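Week 4: Who sorts the small stuff?

Last time I went on about the Gotthorpe warehouse, so today we go smaller. Think of the Cileo returns desk — 2,340 odd little items a shift, and no two alike! Sorting them into boxes was always a job for people. Now part of the day goes to teaching a gripper to do it (Yin, chapter 2, if you want the background).

My question for you is what happens to the sorter's skill. A glue bottle, a pebble-like lump and a tiny figurine all need a different grab, and good sorters just know it in their hands.

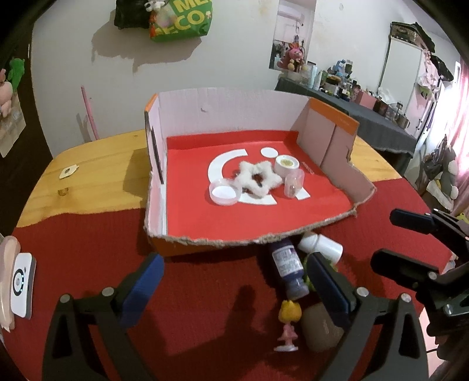

For your section meeting

Read the Virkon handout up to the pay tables. Then write me a page: should teaching the machine pay more than sorting did? Pick a side, please — I've read plenty of fence-sitting.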